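Marble-look tops turn up in kitchens, laundry rooms and workshops, and most of the damage they get comes from cleaning. The notes below cover light tops with a printed or cast pattern. Real marble needs its own cleaner and a sealer, so check what you have before you start.

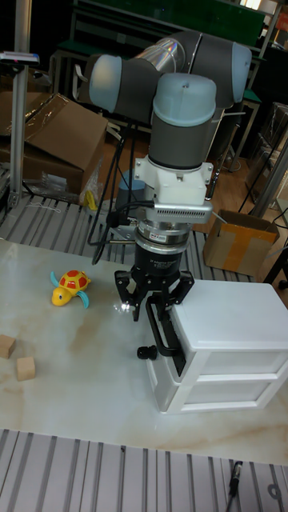
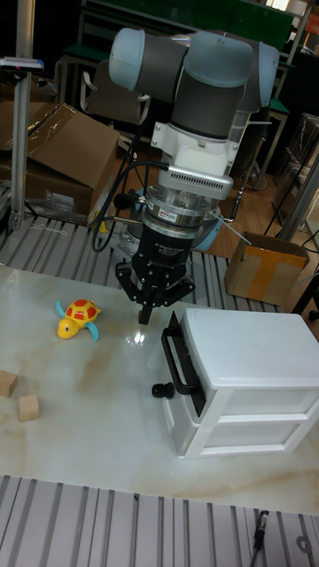
*White tops with a marble pattern.*

## Daily wipe

Use a soft cloth, warm water and a drop of dish soap. Wipe again with plain water, then dry. Soap left to dry on a white top leaves a dull film that looks like wear.

Skip powder cleansers, steel wool and the green side of the sponge. Magnus Innes used a scouring pad on his for one winter, and the patch by the sink never got its shine back.

## Stains

- **Coffee and tea:** Baking soda and water mixed to a thin paste. Leave it on for 3 minutes, wipe off, rinse. Don't scrub.
- **Ballpoint:** Rubbing alcohol on a cotton ball. Work from the outside of the mark toward the middle.
- **Glue and label residue:** Cooking oil, left to sit, then a plastic scraper. An old store card works. Wash with dish soap afterward.
- **Turmeric:** Get to it right away. An old turmeric stain fades a little in sunlight but may not go completely.

Try anything stronger than dish soap on a hidden corner first.

## Scratches

Fine scratches show most in low evening light. A little car polish on a dry cloth hides them on a gloss top. Keep polish off any area used for food. On a matte top, leave them alone, as polish makes a shiny spot.

For deeper ones, a filler stick in off-white is closer than pure white on most patterns. Liudmyla Hordiienko keeps two shades and blends them with a toothpick.

If you sand a repair on a solid cast top, start no coarser than 1000 and finish at 3000, wet. Never sand a printed top. The pattern is a thin layer and it will come off.

## Heat and edges

Use a trivet for anything over 60°C, including slow cookers. Check the seams and the front edge every April or so. If a seam has opened, dry it out overnight and run a thin bead of clear silicone along it. Wipe off the extra before it skins over.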